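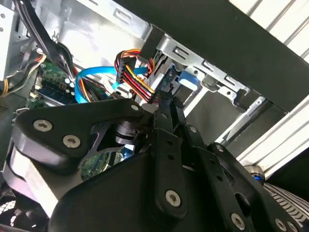 Speaker notes: "The Cable Won"
Khadija Samir, Brellon
Slot is 25 minutes with questions. Slow down. You talk fast when you are embarrassed, and this is the embarrassing one.

OPENING
Thank the organizers. Do not thank them twice.
My team takes old desktop computers apart with robots. The drive has to come out before anything else happens to the machine, and before the drive comes out, somebody has to unplug it. A person does this in seconds while thinking about lunch. We spent a good part of our budget on it.
Today is about one failure at our Nimileck site in September. No injuries. One computer, already scrap, became slightly more scrap. Wait for the laugh. If there is no laugh, move on like you meant it.

WHAT THE CELL IS SUPPOSED TO DO
Case arrives open, on its side, in a fixture. Wrist camera looks in. Software finds the data cable and the power connector. Gripper goes in, takes hold of the connector body, pulls straight back, puts the cable down out of the way. Then the next one.
Point out how little room there is. Drive cage on one side, motherboard on the other, wires in between doing whatever they like. Metal has manners. Cable does not.
Mention here that the controller stops the arm if the pull goes over 50 newtons. People always ask. Say it now so Přemysl doesn't have to shout it from the third row.

THE RUN
We had 57 clean unplugs in a row that afternoon. I had started composing the email. There is a draft and I am not going to read it to you.
Number 58 was a case like any other. Light-blue data cable crossing in front of the power cable, both heading for the drives. The software picked the power connector. Good choice. The fingers closed on the power connector and also on a loop of the data cable, which was lying across it.
The arm pulled. The power connector came free. The data cable did not, its far end being latched to the motherboard, and latches are the one thing in a cheap computer that work.

WHAT THE LOG SAID
Read it out flat: "Grasp OK. Connector free. Retract."
All of it true. Pause.
The force went up and stayed under 50. The limit was set for a stuck connector, where the load arrives fast. A cable loop is springy. It loads slowly, then the whole case starts to lift out of the fixture, and a case coming up off its fixture looks to the force sensor like a fairly light day at work.
So the arm lifted the computer. Politely, at the programmed speed, up to its retract height, where the socket finally tore off the board and the case fell back and landed half out of the fixture, against the guard.

THE PART THAT IS A SAFETY MATTER
Don't hurry this section to get back to the jokes.
The guard held. It was rated for it. What bothered us was the next 3 minutes. The arm had stopped at the top with the cable still in its fingers, the status light was green, and the cell was asking for the next case. Our operator reached for the door, which is what green means. The interlock did its job and cut power to the arm. It did not cut power to the gripper, by design, so that it never drops a part. That left a closed gripper, a cable under tension, and a face at about the same height.
She stepped back and called Přemysl. We had written no procedure for her to follow. She made up a better one than ours would have been.

WHAT WE CHANGED
Přemysl Kováčik did most of this. Make him stand up. He will hate it.
– The fixture now clamps the case. Yes. It used to just sit there. Take the groan and carry on.
– Weight check under the fixture. If the fixture gets lighter during a pull, stop.
– Force limit now looks at how long the load lasts as well as how high it gets.
– After each grasp the arm backs off a little and the wrist camera looks again. Costs us time. Finance has been told.
– Green light now needs an empty gripper and a case sitting where it should be.
– Written steps for releasing a held cable, with a long hook, from the side.

We then ran 1,000 pulls with cables laid across each other on purpose. It grabbed the wrong loop plenty of times. The case stayed down every time. I would like a better number for the first part and so would my boss.

STILL OPEN
Thin wires close to the case wall. The vision loses them in shadow and we have no good answer. If anyone from Gonimico is in the room, your tactile pads may help, please find me at the coffee.

IF THERE IS TIME
Play the audio of the socket coming off. Check volume first. Last time it was very loud.

LIKELY QUESTIONS
Why not cut the cables? Buyers pay more for whole ones. Also, cutters near live hands, different talk.
Why didn't you clamp the case to begin with? Drink some water. Then say we were in a hurry.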